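The wipe and the worktop: a closer look at desk cleaning

Most desks are cleaned badly and too often, or properly and hardly ever. Office cleaning contracts tend to specify the floor in detail, down to the type of vacuum head, and then dispose of the desk in a single line. The person who sits at it is left with whatever is in the drawer, and that is usually a packet of wet wipes.

A wet wipe is a sheet of nonwoven fabric carrying a measured load of liquid. The fabric is made by laying fibres into a web and binding them with water jets, heat or adhesive. The liquid is mostly water, with a small amount of surfactant to lift grease, a preservative to stop the packet growing mould, and often a fragrance. Disinfecting wipes carry an active ingredient as well, and the label will state how long the surface must stay wet for it to do its work. On a desk in a warm office, a thin film may dry before that time is up.

Damian Egger maintains furniture for Prurkus, a firm that leases desks and meeting tables to small businesses and takes them back at the end of the term. He inspects each top under a low side light, where smears and raised grain show up quickly. Of the last 402 tops returned to the firm's workshop, he recorded 54 with surface damage he puts down to cleaning. Scratches from use were logged separately.

"People assume dirt is what ages a table," he says. "A lot of what I see is residue. Somebody has wiped it every day for two years and never once taken the product off again."

Residue is the least understood part of the subject. When the water in a wipe evaporates, the surfactant stays behind. One pass leaves an amount too small to notice. Repeated daily, it builds into a slightly tacky layer that holds dust and skin oil, and the desk begins to look dirty sooner after each cleaning. The usual response is to wipe it more often. Egger's remedy is a cloth rinsed in plain water and wrung out hard, passed over the whole top once a fortnight, followed by a dry cloth.

The condition of the wipe matters as much as what is in it. A fresh sheet opened flat presents its full area to the surface. The same sheet bunched in the fingers touches the desk at a handful of ridges, and pressure is concentrated on those. Bunching is useful for a single stubborn mark, such as dried coffee or the grey line left by a monitor foot. Over a whole desktop it leaves streaks.

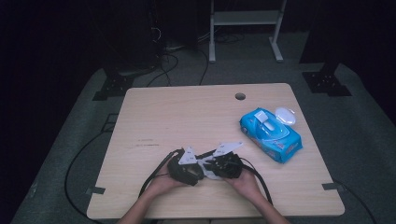
Folding is the better habit. A sheet folded in half and in half again gives a firm pad with several usable faces, and turning to a clean face is quicker than pulling another wipe. Egger works from the far edge towards himself in straight, overlapping passes, and changes face at the end of each pass on a dirty top. Circular rubbing moves soil about and makes it difficult to tell which areas have been covered.

Pale wooden tops need some additional care. Light finishes show ring marks less readily than dark ones, so spills tend to be left longer. The finish itself, whether lacquer, oil or hard wax, decides how much moisture the surface will tolerate. Lacquer is the most forgiving. Oiled wood will take an occasional damp wipe but gradually loses its oil to surfactants, and begins to feel dry and slightly furry along the grain. Alcohol wipes should be kept away from it altogether, and tried on an unseen patch of anything else.

Edges and openings cause more trouble than the flat. Where a cable hole has been cut through a top, the finish inside the cut is often thinner than the finish above it. Liquid squeezed from an overloaded wipe runs in and sits there, and on board-cored tops the core can swell until a low ridge forms around the hole. The ridge does not go down again. The correct approach is to wipe around the opening with a nearly spent sheet and to clean the inside with a dry one. The same applies at corners and wherever metal fittings meet the wood, since moisture held against a fixing can mark both.

Then there is the packet. The printed shelf life assumes that the lid is shut. A flip-top left standing open lets the top sheet dry first, and the liquid in the stack tends to settle towards whichever side is lowest. Fikarton, which supplies wipes to the Prurkus workshop in packs of 30, advises laying the packet flat and turning it over every so often. Egger follows this and adds a rule of his own: the lid is closed after each sheet, with the next one tucked fully inside. A tab left sticking out will wick moisture through even a closed lid.

Dried wipes are not necessarily wasted. They make acceptable dusters for skirting boards and cable runs. Adding tap water to revive them is a poor idea, as it dilutes the preservative and the packet may turn sour.

Disposal is simple enough. Many wipes contain plastic fibre and belong in general waste, and the word "flushable" on a label should not be taken as encouragement. Egger keeps a lidded bin at each bench and empties it at the end of the shift.

The workshop now sends a single printed card out with each desk. It recommends a dry cloth daily, a damp cloth weekly and a wipe for spills and marks only.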